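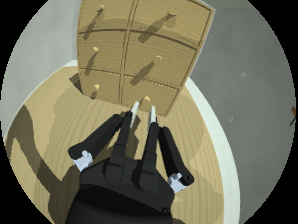 Six-drawer cabinet with pale round knobs.

Small Collections Forum > Arrangement and Description
Topic: Postcards — arrange by place or by accession number?

DrolwoodHistory
Posted February 2022

The Drolwood Historical Society requests the views of members on the arrangement of picture postcards. Our holdings stand at 2814 cards, received from many donors over a long period. At present the cards are kept in the order in which they arrived. Each card has an accession number in soft pencil on the back, and the paper register gives the donor and a short title.

Most requests from the public are for a particular street, bridge, or mill. Staff must read down the register to answer them. We are therefore considering a full physical rearrangement by place, with a divider for each town and, within the larger towns, for each street. Accession numbers would remain on the cards.

We would be grateful to hear from institutions that have carried out such a change, and in particular from any that regret it.

stiltdale_library_local
Reply 1

Stiltdale Library rearranged its postcards by place several years ago, and we would do so again. Readers may now be handed one folder for one street. Requests that once took most of a morning are handled at the desk.

We offer two points from experience. First, settle the list of place names before any card is moved. Our older cards use three spellings for the same river landing, and we briefly had three folders for it. Second, make a folder marked "Place not identified" and accept that it will be large.

GeseroRecords
Reply 2

With respect to the previous reply, this office advises against the change.

A donor's group of cards is often evidence in its own right. One of our families kept every card sent by a daughter working away from home. The pictures are of nine different towns. Had these been filed by place, the fact that they form one correspondence would survive only as a line in a register that few readers open. The pictures on such cards are common. The messages are not.

A finding aid can put cards in as many orders as readers wish. A drawer can hold them in one order only. We recommend leaving the cards where they are and spending the time on the index.

stiltdale_library_local
Reply 3

We do not dispute the value of a correspondence. In our case, however, the great majority of cards were bought unused from a stationer's closing stock and carry no message. There was nothing to break up. We suggest that Drolwood find out what share of its cards were mailed before choosing.

DrolwoodHistory
Reply 4

Thank you both. A check of the first 200 cards in the register shows that roughly half bear a message. Very few of those were written to the same household. There is one clear exception, an album from a single donor, which has already been taken apart. The slots were damaging the corners.

GeseroRecords
Reply 5

Was a record made of the page order before the album was taken apart? If so, we would urge that the record be kept with the cards, whatever else is decided.

DrolwoodHistory
Reply 6

It was. A page list exists, in ink, and the empty album has been kept.

ValdovinosCollection
Reply 7

The Valdovinos Collection follows a mixed practice that may be of use. Cards with a known connection to one another stay together under the donor's name. Single cards are filed by place. Where a card in a family group shows a place of local interest, a colored slip is put in the place file, giving the accession number and the donor group. The reader sees the slip and asks for the card.

The slips take time to write. They also go missing, and we lost 13 in the first year. Ours are now on heavier stock and are checked each August, when the reading room is closed.

stiltdale_library_local
Reply 8

We tried slips and gave them up. Readers carried them to the desk and they were not put back. Photocopies of the picture side, kept in the place folder, have served us better. Readers are often content with the copy and do not need to handle the original at all.

GeseroRecords
Reply 9

Copies are preferable to slips, and we would support that method. Our objection to moving the originals remains. An accession number allows the old order to be restored in principle. In practice this office has never seen it done.

A smaller matter: please do not number new cards to fit into gaps in the old sequence. We inherited a register in which this had been done — some numbers carry the letters a through f — and it has caused more confusion than any other decision made here.

DrolwoodHistory
Reply 10

The Society has considered these replies and intends to proceed as follows.

The album cards will be placed back in page order and kept as one group. Other mailed cards that share an address will be kept together under the donor. Unused cards and single mailed cards will be filed by place, using one agreed list of names. Copies of the picture side will be added to the place folders for all cards kept elsewhere. No accession numbers will be changed.

The draft list of place names will be open for comment for 30 days. Members who hold cards of the same valley are invited to request a copy by private message.

GeseroRecords
Reply 11

This office would still leave the single mailed cards in their present order, but has no wish to delay the work. Please send the list. We hold a number of cards of the upper valley, and our spelling of the ferry crossing differs from the one used at Stiltdale.

stiltdale_library_local
Reply 12

Our spelling follows the county map. We would also like a copy.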